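Nedside Visitor Trail: Progress Report to the Kárason Fund
Covering the period to the end of July

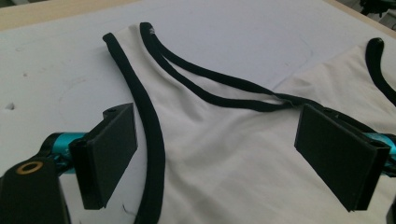
The second half of the grant was released in the spring on the condition that the walking route be open from end to end before the summer visitors arrived. It opened in June. The full loop now runs from the bus station, along the river, up through the old market streets and back by the Flustasach lookout. A visitor walking at an easy pace can do it in an afternoon with time for a meal.

Route and signs

All the signs on the river side are in place. On the market side, 2 are still missing, both on Tanner Street, where the building owner asked for a different bracket and then changed the position. We have the new brackets and expect to put the signs up in August. Until then the printed map carries a note telling people to turn left at the pharmacy.

The steps up to the lookout were the slowest part of the work. Rain in May washed out the gravel at the bottom and the contractor had to come back. The handrail is now fixed on both sides. The lookout is still not reachable by wheelchair, and the guide says so on its first page. A level alternative through the park is marked on the map in green, but it misses the best view of the harbor and we would like to discuss this with you before the next application.

Visitor guide

We printed 953 copies of the guide. The order was for more, but the last box came back with the center pages in the wrong order and the printer credited us for it. The guide covers the main sights, where to eat, opening hours, public restrooms and how to get here without a car. The section on day trips was cut to one page. Two restaurants closed after the text was finished, and a correction slip goes inside the cover.

The Vuvelum app version is behind schedule. The audio for the river half is recorded and loaded. The market half has a finished script, and recording is booked for September – later than we promised. The delay is ours. We changed narrators and did not allow enough time for it.

Guided walks

Guided walks started the week the route opened. By the end of July, 200 people had taken one, mostly on the evening walk that leaves at 6:30. The morning walk has been quiet and we plan to move it from 9:00 to 10:30, when the first coach from the coast is in. Walkers asked most often for more places to sit, and for a stop at the film museum, which the current route passes on the wrong side of the street.

Budget

We have spent 80 percent of the grant. What remains is set aside for the audio recording, the Tanner Street signs and a reprint of the guide before next season. The extra work on the steps was paid from the contingency line, and that line is now empty. No other headings have moved.

Requested from the Fund

Approval to carry the audio money over past the original end date – the amount stays the same. A revised timetable is attached.

Gadisa Lencho
Project lead, Nedside Visitor Trail

Contact | © Nedside Visitor Trail | Back to top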